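I've been paid to do magic at weddings, at a tractor dealership and once in the lobby of a dentist's office, and I'm going to say something that will annoy half the people at the Niltdale magic club: walk-around magic is harder than stage magic, and it should pay more.

At the moment it pays less. For the October fair I was offered 200 for a ten-minute spot on the stage, or 170 for two hours of wandering between the food stalls. Two hours! And the person booking me said it like she was doing me a favor, because wandering is "more relaxed."

It is so not relaxed. On stage people have already agreed to watch you. They've sat down, the lights have changed, somebody has said your name into a microphone (wrong, usually, but they've said it). If the first trick is a bit flat you have another one coming and they'll wait for it.
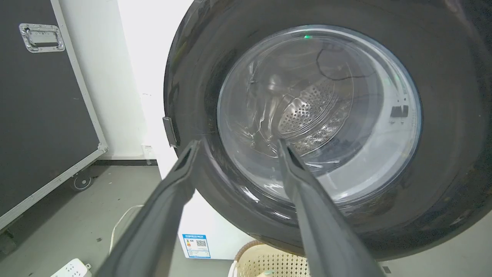 Walking around, you start from zero every few minutes. You go up to four strangers who are in the middle of a conversation about somebody's divorce and you have to make them glad you interrupted. Then you do it again with the next group, and one of them has seen a video explaining the exact trick you're holding in your hand, and he'd love to tell his friends how it's done.

Dennis Nyaga disagrees with me on this, and he's a better magician than I am, so I should give him his turn. He says the stage money pays for the weeks of rehearsal, and that a close-up worker can get by all evening on three good tricks. Fair enough, the three tricks part is true. I do the Ritchie coin routine, a card thing and the one with the borrowed ring, and I've been doing them for years. But I had to do that coin routine almost 200 times in front of real people before I could do it while someone leaned on my arm and shouted to their cousin.
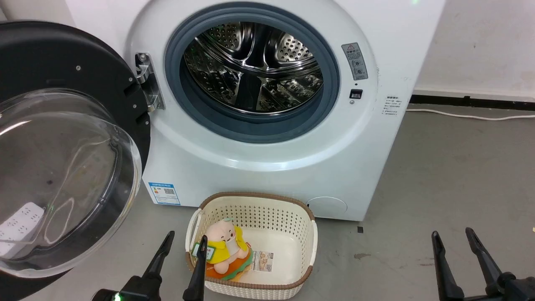
The other thing is angles. A stage has a front. A party has people behind you, kids below you, and at the Bunau hotel a mirror along one entire wall. Yavuz Karakaya worked that room before me and told me to keep my back to the coat rack all night, and that's still the most useful advice I've had from another performer.

So what I do now is quote one price per hour, stage or floor, and let them pick. A couple of bookers have gone quiet on me. The one in Prenach paid it, and then asked if I could also do balloons.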